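Home | Products | Planning | Support | FAQ

Planning a Household Test Station: Budget and Purchasing FAQ

Answers for groups buying a Calurari arm station for tableware tasks. Prices are in US dollars and exclude tax.

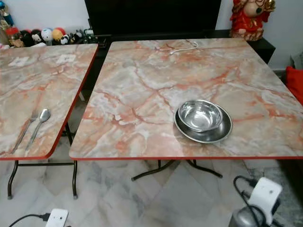 Tableware task: bowl on plate, fork and spoon on the second table.

What does the base station cost?
The table mount kit is $1,916. It covers the mounting plate, two clamps, the power supply and the cable set. The arm, the gripper and the control computer are quoted separately by Ovcombe.

Do I need to buy special tables?
No. Folding tables are acceptable for tabletop tasks if the legs lock and the top does not rock under a moving load. Check the rated load against the arm weight before mounting anything to the top. If the table fails that check, order the Multmont floor stand and leave the table for objects only.

Does the tabletop finish matter?
Yes. Glossy tops with a veined pattern reflect overhead light, and thin metal items such as fork tines can be hard to separate from the pattern. Budget for diffused lighting or a matte cover. Buy the cover first; it is the cheaper of the two.

What tableware should I order?
Use ordinary stainless steel pieces from a kitchen supplier. A shallow bowl, a plate wider than the bowl, a fork and a spoon are enough for the starter tasks. Order 12 of each if several stations will run the same task, and keep them from one product line. Rim shape affects grasp settings.

One table or two?
Two, where the floor area allows. Transfer tasks need a start surface and a goal surface. The tops should be the same height. A narrow gap between them is acceptable, but measure it and enter it in the station file.

How much power and cabling should I plan for?
One outlet for the arm, one for the computer and one for chargers. Adapters can sit on the floor outside the walking path. Cable covers are not included in the kit. Tile floors need the rubber-backed type.

What should I set aside for wear parts?
Gripper pads are replaced every 1,000 grasp cycles on metal tableware. Stations running daily should hold a spare set on site. Pads are sold in pairs under the Hayashi part line.

What is the lead time?
30 working days from a signed order for the mount kit. Floor stands ordered after the August shutdown notice ship in the following quarter.

Can I lease?
The arm and the computer can be leased. Mount kits, pads and covers are purchase only and should go under consumables or small equipment, depending on your accounting rules.

Is installation included?
No. Remote setup is included with the arm. On-site installation is a separate line on the quote.

Filed under: Buying Guides / Automation Equipment

Contact Sales | © Ovcombe | Back to top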